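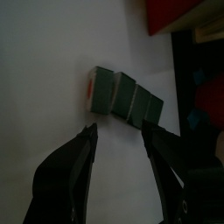

Photo: Retamal Household Notes

Small Pieces, Small Drawers: Storing Tiles, Slotted Boxes, Cups and Trays

Game tiles, erasers, markers and odd kitchen tools share one storage problem. Each item is small enough to get lost and hard enough to scratch whatever it is thrown in with. The notes on this page cover cleaning, sorting and putting away. They apply to a family room table, a craft bench or a kitchen counter.

Two-tone tiles

Tiles of the mahjong type, with a green back and a white face, are best handled in rows. Stand them edge to edge on a smooth, light surface. A chip or a lifting seam between the two layers is easier to find against white than against a patterned cloth.

Wipe with a cotton cloth dampened in plain lukewarm water. Do not soak. Water that enters the joint between the layers dries slowly and can cloud it. Painted markings get a light pass with the flat of the cloth, never a rub with a fingertip or a brush. Alcohol wipes remove ink and should be kept away from any printed face. Dry each tile by hand before it goes back in the row.

Store tiles face to back in a shallow tray, one layer deep if space allows. If two layers are needed, put a sheet of felt between them. A rubber band around a stack leaves a line on older plastic, so use a paper sleeve. A set with a missing tile should be kept together all the same; replacements are matched by thickness first and color second.
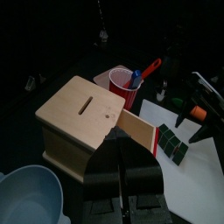 Gurnness, Aug 10, 2019

Wooden boxes with a slot and a drawer

A light wooden box with a slot in the top and a drawer at the side will take tokens, clips, spare keys or coins. The drawer is the part that fails. It swells in damp weather, binds on one side, and is then pulled crooked until a joint opens.

1. Take the drawer all the way out and brush the dust from the opening with a dry paintbrush.

2. Rub the runners and the bottom edges with a candle stub or a block of paraffin. Oil is the wrong product. It soaks into bare wood and collects grit.

3. Slide the drawer in and out a dozen times. Shiny spots on the wood show where it binds. Sand only those spots, with 220 grit on a flat block, and wax again.

4. Clear the slot with a folded index card. A screwdriver bruises the edges, and bruised edges catch paper.

5. Smudges on pale bare wood usually lift with a white vinyl eraser. If they don't, sand lightly with the grain and wipe off the dust.

A strip of red on the front edge of a drawer is worth copying. It shows from across the room that the drawer has been left open — useful where sleeves and cords pass over the table. Paint lasts longer than tape, which creeps in summer and leaves adhesive behind.

Do not store rubber erasers against a painted surface. The plasticizer in some erasers softens paint, and the two will be stuck together by December.

Cups for upright tools

A plastic cup will hold small utensils with the handles down or up. Put tools with looped ends loop up, so the loop can be used to lift them. Set the cup on a flat square plate if it tends to tip. The plate also catches drips from anything rinsed and put away too soon.

Wash the cup itself. Dust and crumbs settle at the bottom and form a paste that is usually noticed only when a handle comes out sticky. Warm water, dish soap and a bottle brush will do it. Invert the cup on a rack until dry.

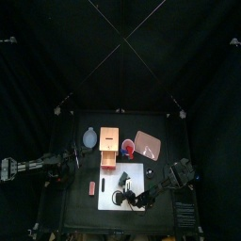 Clearing a mixed table

A table that holds a bowl, a box, a cup, a tray and a flat board will pick up strays between them. Work from the back edge to the front.

Leave the containers where they are and move the loose items to them. Containers belong along the far edge, where they do not have to be reached around. The board stays in the center and near the front, and it should be the last thing cleared.

Sort by what damages what:

Markers lie flat, caps on. Keep them off white boards and pale wood. A cap that has split should be thrown out with its marker.

Erasers go in a dry container of their own. Graphite on an eraser transfers to anything pale.

Cables are coiled loosely and tied with a cloth strap. Keep them off the board, where they get caught under the edge of whatever is set down next.

Clear plastic pieces go in a tray with some color to it. In a clear tray they are overlooked, and on a dark tabletop they disappear.

Small round parts go straight in the drawer. Close it at once.

On a black tabletop, dark items are the ones left behind. Check for them with a flashlight held low, almost level with the surface. The shadows show up before the objects do.
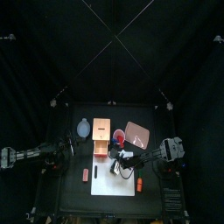
Boards need a rule of their own. A white board used for food should not double as a craft surface, and a craft board should not go back to the kitchen after a wash. Knife scores hold ink and graphite, and neither comes out fully. If two boards look alike, notch a corner of the craft board with a file.

Play food, such as a carrot with a green top, is washed with the cups and dried standing. Pieces with a seam should be squeezed gently over the sink. If water comes out, leave the piece on a rack overnight with the seam facing down.

Oval bowls with a handle or spout take up more shelf than their volume suggests. Turn the projection toward the back wall. Trays with rounded corners nest well if they match, and badly if they don't; a sheet of paper towel between unlike trays prevents the ring-shaped scuffs that come from stacking.

Labels and reference numbers

The Dusine storage sheet used for this page numbers containers by shelf, then by position. Card 704 is the slotted box, card 1,302 is the tile tray. Write the number on the underside in pencil for wood and in paint marker for plastic. Printed labels stay readable longer on the frame or shelf edge than on the container.

Related pages: Waxing Drawer Runners (Pindine Bench Notes, sheet 79). Removing Adhesive from Painted Wood. Felt Liners for Shallow Trays.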